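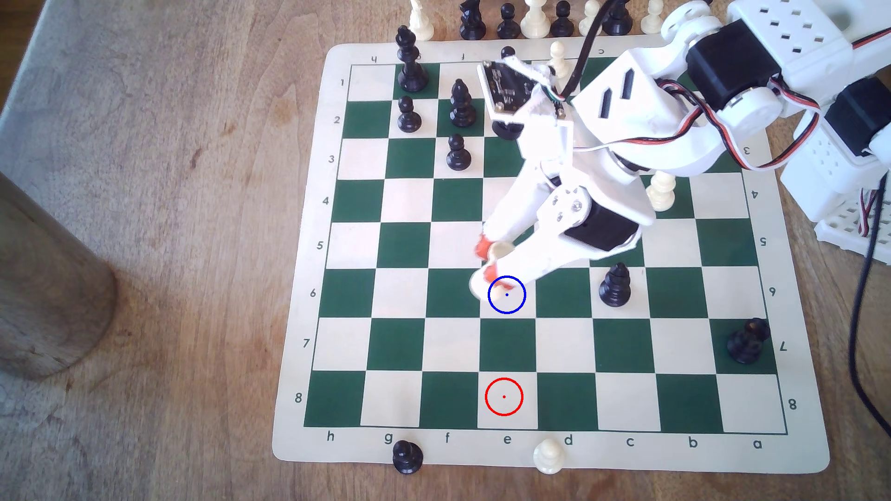 I've been on a chess kick since March, and I blame the roll-up board. For years we owned one of those heavy folding sets with the felt coming off the bottom, and it lived on a shelf behind the board games we really do play. Then I picked up a green and cream roll-up at the Menville flea market and now there's a game going on the table pretty much every Sunday.

What I love is that it's so unfussy! You flip it open, smooth it down (mine had a stubborn curl at one end for the first week, so I left it under a stack of cookbooks) and you're playing. Spill coffee on it and you wipe it off. And the letters and numbers around the border have been such a help for me, as somebody who learned the game from cousins and never knew a c4 from a hole in the ground. I'm writing my moves down now, in a little notebook, like a real player. Half of them are wrong because I read the letters from the wrong side of the table, but still.

Endgames are my favorite part. I used to think a game was over once most of the pieces were off, and I'd get bored and start offering draws. Now I like it best when it's down to a king tucked away in the corner, a bishop or two and a handful of pawns – there's so much room to move, and every single pawn suddenly matters. I've been working through a secondhand book with 200 endgame puzzles in it. I'm on number 6. Please be kind.

One small house habit I'd recommend: line the captured pieces up along the far edge of the board instead of tossing them in the box. We used to lose a pawn a week under the couch.

Next I want a proper bag to carry it all in, so if you've sewn one, send me your pattern. I have more than enough green corduroy left over from the curtains.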